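Home Reviews Features Trailers Search this site Go

3 min read

Aleksandra Adamczyk spent two years drawing "Kurnness" before anyone agreed to pay for it. The film follows a ferry pilot's daughter who talks to the river, and it opens in May.
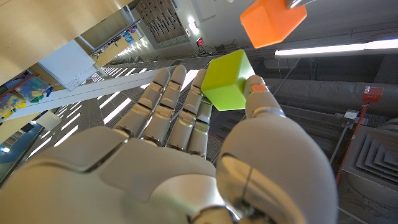
She kept the crew small and cut 129 shots after a test screening in Udine. Most were songs. "The girl was singing when she should have been rowing," she says.
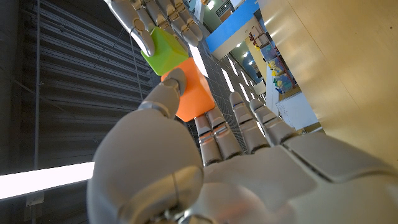

Devendra Upadhyay, who wrote the score, lost some 200 bars of music that way – he used a few of them over the end credits. Vistus will release the film on 300 screens, with subtitles.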